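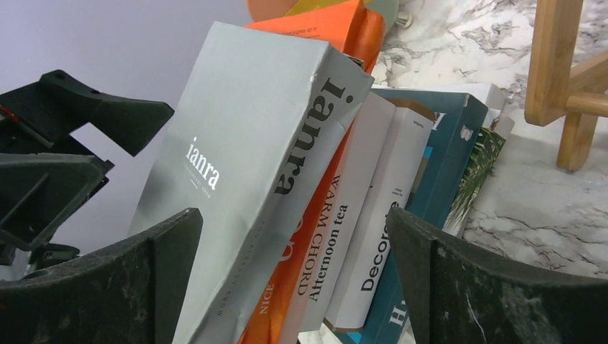 Unit 4: Shelving and Displaying a Small Book Collection
Course handout, Home and Interior Basics
Instructor: Piret Eglītis

Reading before class: Pap, "Rows and Stacks," first half only. The second half is for May.

1. Upright or leaning

A short row of books without support at the end will lean. A slight lean does little harm to a hardcover. Softcovers suffer more, and the top edge of the cover is usually the first part to crease. Check the grey softcover in our practice set: the cover is already creased and a little crumpled along its top edge. Books like this go between two stiffer ones.

Pack a row firmly, then test it by pulling one book from the middle. If its neighbors come with it, take one out and try again.

2. Reading the spines

Stand back and see which titles you can read. "WARM CHORD" and "Afternoon tea" share one cream-white spine, and the difference in lettering does most of the work of telling them apart. Large black type such as "Decor" is easy to find on a white spine. Small text near the top of a spine is not much help from across a room.

3. Color

Two ways of ordering are used in this course – by subject and by color. For color, put the pale spines together and use the strong ones (orange, teal) as end points or breaks. Dorottya Erdős prefers one bright book per shelf. Either is fine for the assignment as long as you can say which you followed.

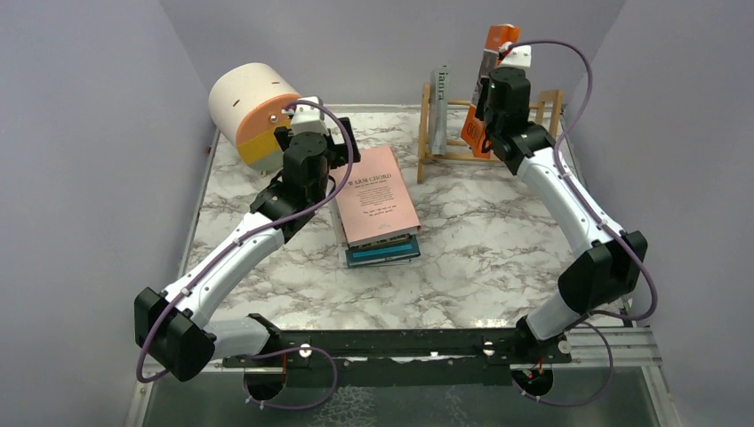 A book stand is useful when you have one cover worth showing and no room for a full shelf. Choose a stand no wider than the book, and put it toward the back of the surface so the front stays free for use. A light wooden stand with an open frame of thin slats, set near the back wall on a marble-patterned top, suits a pale room well, and lavender walls will make an orange cover look stronger. Try the stand with a thick book and a thin one before you settle on it.

Assignment, due 18 April 2026

Arrange one shelf and one stand at home. Write 100 words on each and hand them in to Torben Fuchs. Work in groups of 2 is allowed.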